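Three Grippers, One Bin: Speaker Notes
Integrators' afternoon, Sat 5 September. Talk slot after the coffee break.

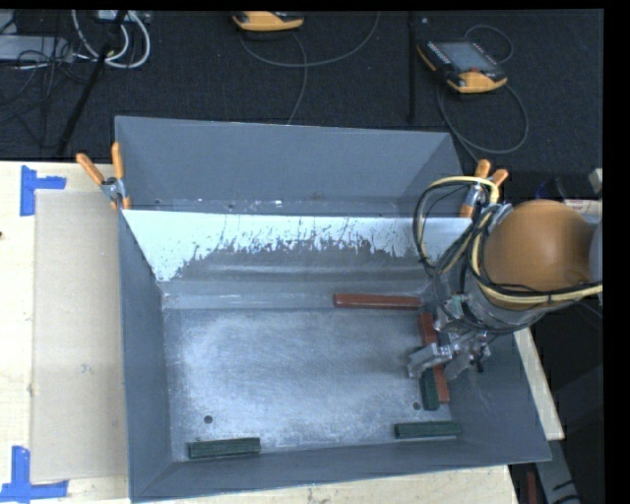 Slide 1. Bin-picking test cell, parallel gripper over the red and green blocks.

Leave this slide up during the introduction. Start talking once people have found seats.

Opening

We build small picking cells at Manov. Last winter a customer asked which gripper to buy for loose bar stock in a metal bin, and we did not have a good answer. We had opinions. So we set up a bin, put rectangular blocks in it, and ran the same job with three grippers.

Say up front: this is a bench comparison. We had one arm and one bin. If your parts are shiny or soft, your results will be different.

The setup

Point to the bin. Metal floor, worn and scratched, and we left it that way. Customers' bins look like that after a month. The scratches and cloudy patches matter for the camera, so a clean new bin would have made the test too easy.

Point to the reflective sheet. It divides the bin, and it is held at each end by a spring clamp with orange grips. We wanted to be able to change the size of the working area without making a new bin. Someone will ask about the glare. Say yes, it causes trouble, and that it comes up again under cameras.

Blocks: long reddish-brown bars and shorter dark green ones. Two lengths was enough to make the planner choose.

Tan panel to the left of the bin, with the blue tape at its corners: that is the drop area. If the panel gets bumped, we put it back to the tape.

Grippers

First, the two-finger parallel gripper, the silver one on the slide. The fingers are on either side of the red bar, and there is a green block right beside the bar on the left. This is the case to spend time on. The left finger has to fit in next to that green block. Finger thickness decided more picks than grip force did.

Second, a Codari vacuum cup. Fast to set up. It did well on blocks lying flat with space around them, and it did not care about neighbors. It did badly when a block was leaning on another one, and it lost grip on blocks with dust on them.

Third, a soft three-finger hand from D'Souza. Gentle on parts and forgiving on position. Too wide for the corners. We stopped using it for anything near a wall.

Each gripper got 500 attempts, with the blocks dumped again whenever the bin ran empty. Do not read the whole results table out loud. Say that the parallel gripper came first on crowded bins and the vacuum cup came first on sparse ones, then move on.

(If time is short, skip the soft hand and go straight to cables.)

Cables

Go back to slide 1 if you have moved off it. The yellow cable loops over the arm housing, and the bundle of black ones goes the same way and wraps around the wrist. Every gripper change means routing something again. Plan for it. We lost more hours to cables than to calibration.

Leave slack at the wrist, then run the full range of wrist rotation slowly before the first pick. We skipped that once in December and pulled a connector out.

Cameras

We tried two, both fixed. The Kandex depth camera gave us a full point cloud but left holes wherever the metal sheet threw light back at it. The plain color camera with a trained detector handled the glare better and was worse on height. In the end we used color to find the block and depth to set the approach.

The dark green blocks were harder to find than the red ones, mostly near the walls where the metal is also dark. More light helped a little. Moving the light to the side helped more.

Controller

Keep this part brief. Pendants are on the floor covering behind the table, the orange and black ones. Do not keep yours there – get a bracket.

Force limits: we set them low at first and got false stops every time a finger touched the bin floor. Raise the limit in small steps and write down each value.

What we would do differently

Thinner fingers from the start. We machined a second pair halfway through and had to repeat earlier runs to make the numbers comparable.

Mix block sizes more. Two lengths is fine for a first test, but the customer's bins have more than that.

Log the reason for each failed pick while it is happening. We tried to work it out afterward from video and it took most of a week.

Questions

Likely ones: cost of the vacuum cup (give the price range, no discounts), cycle time (backup slide), whether we tried a magnet (no, the blocks do not suit it).

Test sheets are on the table by the door. Ask people to leave one copy for the next session.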